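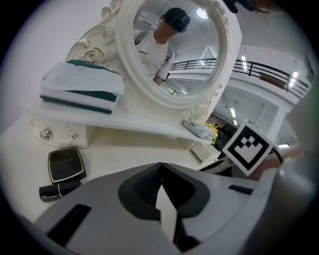

Taltalora vanity: do I touch the gold or leave it alone?

Latside Forums > Bedroom & Dressing > White Furniture (Painted, Carved, Regretted)

scrollwork_sally
Member, 16 posts

I paid 300 for the vanity and I have now spent more time staring at it than I ever spent putting on makeup. My question is about the mirror frame. The carving is cream-white with scrolls and leaves and little rosettes, and the gold is only on some of it. A thin outline here, nothing there. Either somebody had a light hand or somebody got bored.

My husband votes for more gold. My sister votes for sanding the whole thing back to plain white, which I think is her vote on most things. I have a small jar of Tveit gilding paint and a brush with maybe four hairs in it. Talk me in or out.

Also, what do people keep on the upper shelf? Mine has become a towel shelf. It was going to be perfume.

drawer_liner
Regular

Out. Put the brush down. Gold that picks out a few edges looks like wear, and gold that picks out all of them looks like a wedding cake. I did every leaf on mine and had to take it off again with cotton swabs over a long weekend in July.

The towels are fine. I like the dark green stripes against all that white. Fold the pale one on top, though, it looks like it fell asleep there.

scrollwork_sally

It is draped. Draped is a style.

mothball_max
Regular

Disagree with drawer_liner, and not for the first time. Half-gilded looks unfinished. If you can see it from the doorway, commit. If you can't, what's it for? Ravby wax in the pale gold, rubbed on with a finger, high spots only. You can wipe it off for a day or so if you hate it, so the cotton swab tragedy can be avoided.

Bigger issue: the knobs. Silver rose on the drawer, plain round silver one next to it, gold on the mirror. Pick a metal.

drawer_liner

Mixed metals have been allowed for years, Max. They sent a letter.

mothball_max

I never got a letter.

pinewood_pat
New member

I wouldn't change the rose knob for anything. The plain round one I'd swap tomorrow. Nobody's eye goes to it but mine, and mine won't leave.

More practical: how are you cleaning the carving? I have something similar and the dust goes into the scrolls and sets up a household there. I see wipes by the flowers, or at least what I take for wipes. Are you using those on the paint? I used scented ones on mine and it went tacky.

scrollwork_sally

Dry brush first, a soft one. Then a damp cloth for the bits I can get a finger into. Nothing scented goes near it. The yellow flowers get moved first, because I have knocked them over doing this and I'd like to stop.
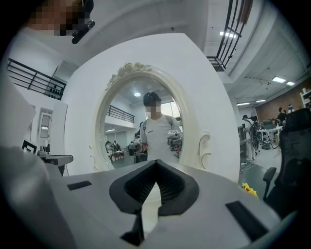 Esmaeil Kordestani
Moderator, White Furniture
Monday, February 13, 2023

Moving this up from the general board where it had wandered off. Two things before the gilding war resumes.

First, look at the mirror from a few steps back before you decide anything. The top of that frame is the busiest part, and it's what people meet when they walk up to it. Any gold you add up there will be noticed. Gold near the tabletop will be noticed by your lipstick.

Second, a mirror that size picks up whatever is overhead. The round ceiling light shows in the glass, and so does the black railing upstairs. Black lines behind a white frame do a lot of work. You may find it needs less gold than it would against a blank wall.

I'd leave it. Max will be along to say otherwise.

mothball_max

Otherwise.

Aurel Ghiță
Regular

I restored one of these for my mother and she asked for the gold back the day I finished removing it. So ask whoever uses it. If that's you, Sally, ask yourself in the morning with coffee, never at night with the jar already open.

If you do go ahead: tape paper over the glass, thin the paint, and do one rosette low down on the right where it can be your secret. Live with it 40 days.

pinewood_pat

Why 40?

Aurel Ghiță

It's how long my mother took to stop mentioning it.

drawer_liner

Can we discuss the black compact with the gold border? It matches the vanity better than the knobs do, and so does the lipstick next to it. Leave them out on purpose and you've got your extra gold without opening anything.

scrollwork_sally

That is the laziest advice in the thread and I'm taking it. Compact stays out, jar goes in the drawer, towels remain draped. My sister has been told the sander is at the neighbor's.

mothball_max

One rosette, Sally. Low right. We'd never know.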